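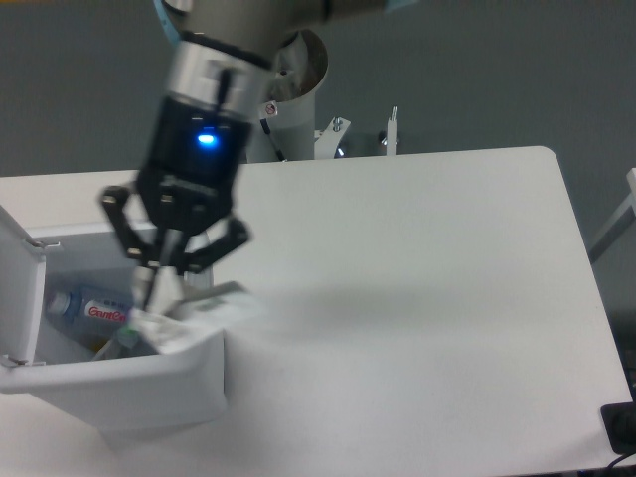
I have been trying to throw less away since November, and the part of it I want to write down is the weighing. I read a few books about cutting household trash before I started, and they all said to begin by finding out what you throw out. I skipped that step for two weeks and bought jars. Then I went back and did it properly. The stuff that fooled me was the thin white crumpled kind, tissue or plastic film, the sort of thing that goes over an open bin and gets dropped in without a thought. It weighs next to nothing and takes up half the bag.

My method is simple. I have a kitchen scale that goes up to five kilos and a notebook. Every time I tie up a bag I weigh it and write the number down. Once a month I spread a bag out on newspaper in the garage and sort it into piles. I do the piles with gloves on and the door up. It takes less than half an hour if I don't stop to read the newspaper.

The first bag I sorted came to 1172 grams. Most of the weight was food: coffee grounds, onion skins, the end of a loaf, half a container of rice I had forgotten about. The packaging pile was much bigger to look at but only came to 305 grams. I had gone into this thinking packaging was my problem. By weight, it was leftovers.

So I dealt with the food first. I don't have a yard, only a strip of gravel and the garage, and I didn't want a worm bin. My neighbor Müzeyyen Tekin has a compost heap behind her place on Durrani and said I could add to it as long as I left out citrus and anything cooked. I keep a lidded bucket under the sink and walk it over every 3 days. She turns the heap herself and has opinions about eggshells, which she wants crushed. I crush them.

The cooked food was harder. I started making less rice. That sounds like a small thing but I had been using the same measuring cup since there were two of us in the house, and I never changed the amount. Now I fill it to a line I marked with nail polish. I also moved leftovers to the top shelf of the fridge, where the drinks used to be. Drinks went to the bottom. I have eaten a lot more cold potatoes this winter than I used to.

Then there was the paper. I was going through paper towels at a silly rate, mostly to wipe the counter and drain bacon. I cut up two old flannel sheets into squares and put them in a shoebox next to the stove. The dirty ones go in a mesh bag on the back of the laundry door. I got about 30 squares out of the sheets and I haven't run out between washes yet. I still buy paper towels for the bacon, and for when the cat is sick. A roll lasts me most of the winter.

Plastic film is where I've made the least progress. The co-op in Villik used to take bread bags and the wrap off toilet paper in a box by the carts, but the box was gone when I went in February, and the woman at the desk didn't know if it was coming back. The grocery store out at Hollow has one, but it's a long drive and I won't make it just for that. I keep a bag of the stuff in the trunk and drop it off when I'm out that way for the dentist or the tire place. Bread I now buy unwrapped when I can get there before noon. Frozen peas I have not solved.

A few people have asked about the jars. I use four of them. The other ones are in a box in the garage — if you live near me and want them, send me a note and I'll leave them on the step. They're clean, and most of the lids fit.

I weighed a bag this morning, 31 March 2022, and it was light enough that I checked the scale with a bag of sugar. The scale was fine. I'm also putting the bag out every other week now instead of weekly, so the numbers in the notebook don't line up the way they did at first. I need to redraw the columns before I do the next sort.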